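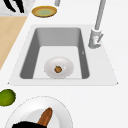

Harriet Mercado asked, when the previous report was circulated, whether the programme could say in one sentence if a machine can be trusted with the washing-up yet. Her comment went on to say that the Fund's readers are more interested in the state of the kitchen at the end of the evening than in success rates, and that a sink with one bowl left in it is still a sink somebody has to deal with. The project team accepts the point. The answer for this period is no, with some qualifications that are set out below.

Drurkby Household Tasks Programme
Second Progress Report to the Latuheru Fund
Reporting period: February to July

1. Purpose of this report

The Programme was funded to find out which ordinary kitchen and laundry chores can be carried out by commercially available robot arms under the control of a learned policy, and which cannot. This report covers the kitchen work. Laundry is dealt with briefly in section 6 and will be reported in full at the end of the next period.

The kitchen work is organised around clearing and resetting a counter and sink. A typical task starts with crockery, utensils and food left in different places, some of it in the basin. A bowl in the sink may still have a piece of food in it. The machine is asked to bring the kitchen to a stated condition, for example "food out of the sink, bowl on the counter, utensil off the plate".

2. Work completed

Task design was finished in March. The team settled on 115 task layouts in simulation, graded by difficulty. The easiest involve one object on an open counter. The hardest involve objects inside other objects, inside the sink, with the faucet limiting the directions from which the arm can approach.

A control policy supplied under licence by Plerkodley was trained on demonstrations recorded by our own staff. We had planned to complete the recording by April. It ran into May, mainly through a fault in the controller that made small wrist movements jerky and meant that a number of early demonstrations had to be discarded. The discarded material has been kept and labelled but is not used in any result given here.

Each layout was then attempted in simulation with the starting positions varied. A smaller group of tasks was repeated in the physical test kitchen at Drurkby. In total 288 physical attempts were logged and scored by two staff members working separately. Where their scores differed, the recording was reviewed by both together and a single score agreed.

3. Findings

3.1 Open counter tasks

Picking up a single item from a clear stretch of counter and placing it elsewhere is now dependable enough that we no longer consider it a research question. Plates are the exception. A plate lying flat offers very little to hold, and the policy tends to press down on the rim and push the plate along the bench. Staff found that moving the plate to the counter's edge first, as many people do at home, solves the problem. The policy has not learned to do this without being shown.

3.2 Sink tasks

The sink remains the hardest place in the kitchen. The walls of the basin restrict the arm, and the wrist must come in from nearly straight overhead. The faucet takes up one side of the space above. In simulation the policy learned to work around the faucet after additional training. In the physical kitchen it was more cautious, and often stopped short and waited until the attempt timed out.

Light-coloured bowls in light-coloured basins caused a further difficulty. The policy judged the height of the rim poorly and closed the gripper above it. Changing the lighting in the test kitchen helped to a degree, but we do not regard this as a solution. A household will not relight its kitchen to suit an appliance.

3.3 Food inside a bowl

Removing a small round item of food from the centre of a bowl was expected to be an easy extension of picking the same item from the counter. The results were mixed. When the item was held on the first attempt, it was nearly always moved correctly. When the first attempt missed, the item rolled up the curve of the bowl and came back to a new position, and the policy repeated its original movement at the old one. Recovery from a small mistake is the main weakness found in this period and appears in every group of tasks.

The order of work also matters. If the bowl is lifted before the food has been taken out, the food may go with it, and the scorer must decide if the task has been done. We now state the required order in the instruction. The policy follows it in most layouts but tends to lose the order when there are more than three steps.

3.4 Utensils

Utensils with long handles were lifted reliably when the handle pointed towards the arm. When it pointed away, the arm reached across the plate and sometimes dragged it. Setting a utensil down so that the handle can be used again by a person is something our scoring did not originally cover. It was added in June after staff remarked that they were turning everything around after each session.

4. Comparison with a person

The Fund asked for a comparison with an ordinary adult doing the same chore. Staff members completed a selection of the physical tasks by hand, without practice, and were timed. In every case the person was faster than the machine by a wide margin. On the harder sink tasks the machine was allowed 200 seconds and frequently used all of it.

Speed may matter less than it first seems. A machine that clears a sink slowly while the household is asleep would still be useful. What would not be useful is a machine that must be watched, and at present ours must be watched. During the physical attempts a staff member stood within reach of the stop button at all times, and it was pressed often enough that we would not consider removing that person.

The team also notes that handling water was outside the scope of these tests. Crockery was moved, sorted and placed. It was not washed. Any claim about washing-up should be read with this in mind, and we ask that the Fund's own summary use the words "clearing and resetting".

5. Simulation and the physical kitchen

Simulation allowed the team to try far more arrangements than could be set up by hand, and it broke no dishes. It was a good guide to which tasks would be hard. It was a poor guide to how often they would succeed. The simulated surfaces do not grip or slide quite as real ones do, and the simulated bowl does not tip in the same manner when pressed on one side.

We have therefore stopped quoting simulated success rates by themselves. Where a figure from simulation is given in the attached tables, the physical figure is placed beside it, or the entry is marked "not tested".

6. Laundry and other work

Folding trials with the Flurnik bench unit began in June. Hand towels can be folded once they have been laid flat by a person. Taking a towel out of a pile and finding its corners has not yet been achieved with any regularity. No shirts have been attempted.

One staff member visited a grocery wholesaler to look at shelf restocking as a possible shop-floor task. The visit was useful, but the packaging varied so much from shelf to shelf that the team recommends leaving this task out of the current programme.

7. Budget and staffing

Spending is slightly under the approved budget for the period. The underspend comes from a technician's position that was vacant until May. The team requests permission to carry this amount forward and apply it to a second wrist camera and replacement gripper pads, which are wearing more quickly than the supplier's guidance suggested. No change to the total grant is sought.

8. Risks

The Plerkodley licence is due for renewal before the end of the next period, and the terms of renewal have not been confirmed. If it were withdrawn, the recorded demonstrations would remain ours and could be used to train another policy, with a likely delay of 2 months.

Glazed crockery has been chipped on several occasions. Chipped pieces are removed from use at once and recorded in the breakages log.

9. Plan for the next period

Recording of demonstrations that include a deliberate miss followed by a correction will begin first, as recovery affects every other result. Sink tasks will then be repeated with crockery in darker colours as well as the present light set, so that the effect of colour can be separated from that of depth. The instruction set will be extended to tasks of four and five steps.

The team proposes a half-day demonstration at Drurkby for members of the Fund, during which visitors would be free to arrange the counter and sink however they wish before the machine begins. Ms Mercado's suggestion that the arrangement be left exactly as it stands at the end of a real meal has been adopted for the final attempt of the day. Proposed dates will be sent separately, and a reply on the carry-forward request would be appreciated before the gripper pads are ordered.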